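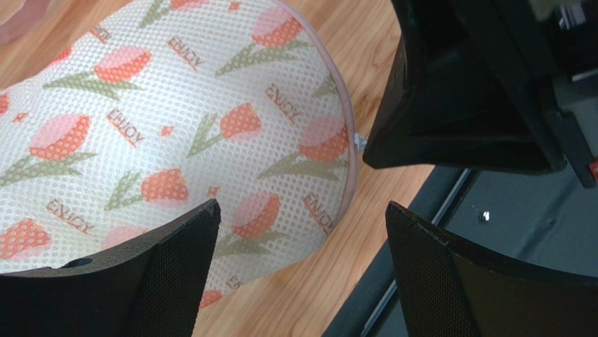
Solcombe House Residents' Meeting
Minutes, Jan 26, 2021
Held in the ground floor common room

1. Minutes of the last meeting
Approved with one correction. The dryer in the Itimberg wing was out of service for 22 days, and the earlier minutes had it wrong.

2. Delicates and mesh bags
The house received several complaints about snagged satin and stretched straps. It was agreed that satin, lace and anything with thin straps goes into a zippered mesh bag before it goes into a shared machine. Padded bags are to be used for items that need to keep their shape. Bags should be closed all the way and not filled to the top. The house will buy a first lot of bags at a cost of no more than $44, to be kept on the shelf over the sink. Plain or printed makes no difference.

3. The folding table
Residents asked that the wooden table be used for sorting and folding and that drinks be kept well away from clean clothes. Books left on the table at the end of the day will go to the hall shelf. The folding board goes back against the wall after use.
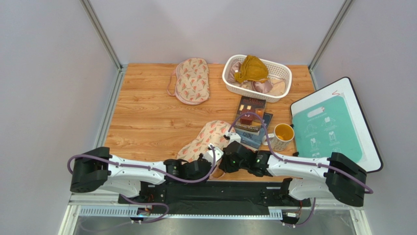 Delurov asked whether the baskets could be labeled by floor, as clean clothes from upstairs had twice been carried down to the wrong wing and left there. Agreed. Labels will be tied to the handles, and no basket is to stay on the table overnight.

Yellow and other strong colors should be washed apart from pale pink and lilac the first time. The sign over the machines will be changed to say so. A proposal to set a separate day for dark loads was put off until March.

4. Drying
Mesh bags are to be emptied before drying and hung open on the rail. Several had been put away damp in the closet, and the closet smelled of it. The second rail has been ordered from Sarmiento and will go up beside the window.
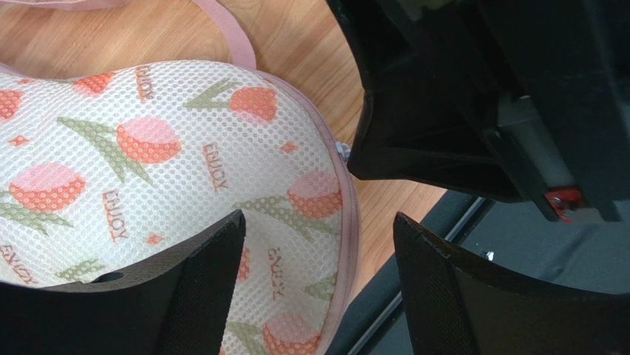

Zippers were also discussed. A bag with a broken zipper should be taken out of use and put in the mending box, where it will be repaired or thrown out at the end of the month. Pins and tape are not to be used to hold a bag shut.

5. Budget
The laundry fund stands at more than $100 after the repair bill. The cost of the bags and labels was approved.

6. Other business
The window latch in the common room sticks and will be looked at. Lost socks are in the drawer under the sink.

Next meeting in March, same room. Items for the agenda should be handed in 2 weeks before.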